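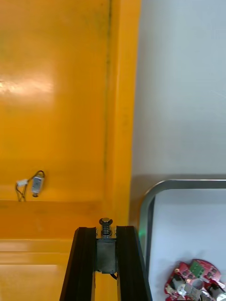

Fig. 1. Wrist camera, open fingers, tray on the right with the red board in it.

Lab 7 handout: comparing two grippers on the board tray
Notes by Roxana Ccori, rev. 3/5/24. Bring these with you, I won't have spares.

Two grippers on the bench this term. The Iltau is the parallel one, black fingers. The Gerer is softer, wider, slower to close. Same arm for both, same controller (Wakia), same wrist mount. Don't swap the mount. Last year's group did and lost a whole afternoon recalibrating.

What we're after: which one picks a bare circuit board out of a shallow metal tray without dragging it, and how much the wrist view helps.

Before you start
Home the arm. Check the wrist cable has slack at full rotation, both directions.
Speed limit at 60 percent until Jhair Arboleda has signed your sheet.
White paper flat in the tray. Bare steel throws glare back at the camera and the edge finder goes nuts.
Write down which gripper is on. Sounds dumb. Write it down.

Approach
Come in from above, stop, look, then close. Hover wait is 500 ms in the default script, leave it there for the first runs. If the image is still smeared after that, your arm is shaking and the wait won't fix it, check the mount screws.
Keep loose wires out of the closing path. A lead between finger and board will lift with the board and you'll think the grip was good.

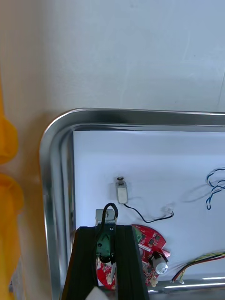 Do we have to recalibrate the camera after changing from the Iltau to the Gerer?
Only the tool offset. The camera sits on the mount and stays put, so the lens calibration carries over, but the fingertip position is diferent and the controller needs the new length before it moves.

Grip points
Hold the board by its edge or by something solid. Never by a capacitor. Never by a connector with a cable still in it. Terminal blocks are tempting (nice flat sides) but the pull goes straight into the solder. OK for a short lift if the force is low, note it on the sheet.
Start low on force, go up one step at a time. If the board flexes, back off and tell somebody.

Scoring
Clean lift, drag, slip, miss. Those four, no halves. Yesenia Giraldo scored 209 lifts in February with this sheet so please don't invent new columns, we want to merge the files.

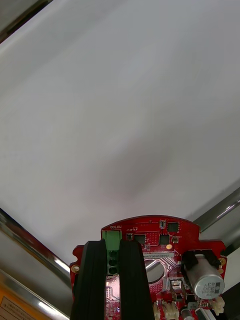

A drag counts even if the board ends up in the fingers. If it slid across the paper first it's a drag. Slips go down with the height where it let go, by eye is fine.

Camera notes
Wrist view gets worse the closer you are. The fingers block the middle and whatever you're gripping blocks the rest. So the decision has to be made at hover, and the close is more or less blind. Compare with the Rey overhead camera, which sees the tray well but not the gap between the fingers. Save both streams, same clock, or you can't line them up later.
Lock the exposure. Auto will chase the shiny rim evry time the wrist turns.

To hand in
Score sheet, both grippers. One page on where the wrist camera was useful and where you ignored it. Settings file from the controller, unedited.
Questions on the controller go to Eusebio Inga, everything else to me. Reading for next lab is the Sundqvist chapter on compliant fingers, skip the derivation.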